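Workshop news: the big clamp cupboard clean-up

It's been a busy few weeks in the Drirnport tool library, and the clamp cupboard is finally something we're proud to show people! If you've borrowed from us before you'll remember the old arrangement, with F-clamps hanging off G-clamps and at least one spring clamp waiting to fall on your foot. All of it has come out, been wiped down and oiled, and gone back on proper rails sorted by length.

The full count came to 231 clamps, which surprised everyone, and 13 of those were beyond saving (stripped threads mostly, and a couple of bent bars). The rest are in good nick. A few of the older cast iron ones cleaned up beautifully with a bit of steel wool and a drop of machine oil, and I'd happily put them up against anything new off the shelf.

The best part is the new set of parallel clamps from Arkano. We've wanted some for ages, and they're a real pleasure to use. The jaws stay square to the bar as you tighten, so a panel glue-up doesn't bow in the middle the way it can with lighter F-clamps, and the handles are big enough to get a decent grip on even when there's glue on your fingers. They come in two lengths and you can borrow up to six at a time. Please scrape any glue off the bars before it goes hard - a bit of paste wax before you start makes this dead easy, and there's a tin on the shelf beside the sign-out book.

A word on how many to take. For a tabletop I like one clamp every 20 centimetres or so, alternating above and below the boards. Dry fit first, every time! Have your cauls cut, your glue open and your clamps wound out to the right width before a single drop goes down. It feels slow, but on a warm afternoon in November you'll be very glad of the head start.

We've also got the Brarkalach bench vice back on its feet, with new jaw liners and a freshly greased screw. It winds in and out as smoothly as you could want. The liners are soft, so it'll hold planed timber without leaving a mark, but please keep metalwork in the other vice near the door. 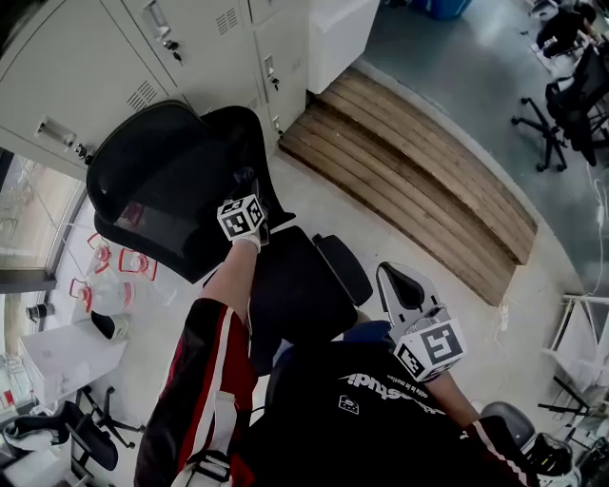

Small repairs are where the lighter clamps earn their keep, and I'd love to see more people borrowing them for jobs around the house. A loose rung, a split drawer front or a picture frame that's opened up at one corner will all come good with a little glue and a couple of spring clamps left on overnight. Office chairs are worth a look too. On a black one with a mesh back and padded armrests, tip it over and go round the bolts under the seat with a hex key before you decide it's had it, and then check where each arm is fixed on. Go gently with any clamp near mesh, and put a scrap of cork or old carpet under the jaws so you don't mark a glossy surround.

If you'd like a longer read, the Mihăilă guide to gluing and clamping is on the reference shelf again. The chapter on curved work is terrific, and the bit about making your own cam clamps from offcuts has already got a few of us reaching for the bandsaw. It's a reference copy, so have a flick through while you're in and jot down what you need.

Clamps go out for two weeks at a time and you can renew once if your project's still in bits on the bench. Bring them back with the screws wound in, and hang them on the rail that matches the coloured tape on the bar.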